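Endance Tray Settings — Frequently Asked Questions
Otunley Meal Service Guide, last revised Apr 24, 2018

What goes on a standard tray?

One mug, one bowl, one plate, a fork, a spoon, a knife and a cloth napkin. Anything else (sauce cups, side dishes, a second spoon) is an addition and is listed on the meal card.

In what order should the pieces be laid out before loading?

Set the tray at the back of the table and line up the loose pieces along the front edge, left to right: fork, spoon, knife, bowl, plate. The folded napkin sits off to the left. The mug can go onto the tray first, in the upper right corner. It is the tallest piece and is easier to place while there is room to reach over.
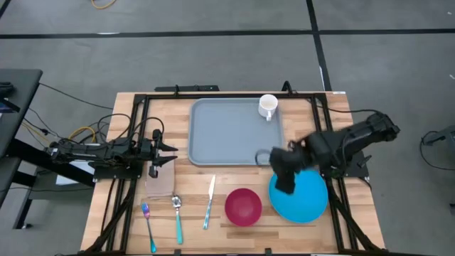 Does the colour of the pieces matter?

Only for sorting. Teal handles belong to the day set. Bowls and plates are not colour matched, and a magenta bowl may be sent out with a light blue plate. Do not hold back a tray to find a matching pair.

Can the bowl be carried on top of the plate?

Yes, provided the bowl is empty or no more than half full. Centre the base of the bowl on the flat part of the plate. A bowl resting on the curve of the plate will slide when the tray is tilted. Stacking leaves one side of the tray free for flat items, which should lie fully inside the raised rim. 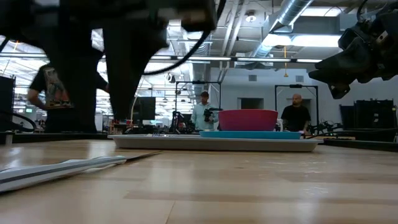
For soup, stacking is not permitted. Place the bowl directly on the tray and put the plate beside it — the Skumia tray has room for both if the mug is kept well into its corner.

Which way should the mug handle face?

Toward the person eating. Turn it slightly to the right for right-handed diners and to the left for left-handed diners. If the meal card gives no preference, leave it pointing straight at the near edge.

How is the napkin folded?

In half, then in half again, with the open edges facing away from the cutlery. Napkins are replaced after each meal and laundered in batches of 206.

What is the difference between the Skumia and Cattaneo trays?

The Skumia is the wider tray and takes the full setting. The Cattaneo is for drinks and snacks, and holds a mug and one small plate. Both have raised edges. The two do not nest together, so store them on separate shelves in stacks of no more than 11.

How should trays be cleaned?

Wipe the flat surface with a damp cloth and mild detergent, then go over the inside corners with a soft brush. Rinse, and dry on edge for 13 minutes before stacking. Scouring pads have been off the supply list since February — they dull the finish.
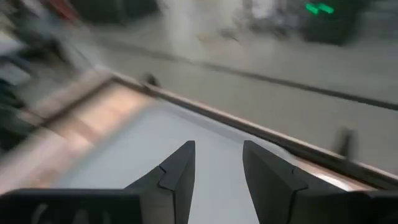 Pale sheet surface with its raised border.

When should a tray be taken out of use?

When the rim is cracked, or when the tray rocks on a level table. Tag it and place it on shelf 7 for inspection. Surface scratches alone are not grounds for replacement.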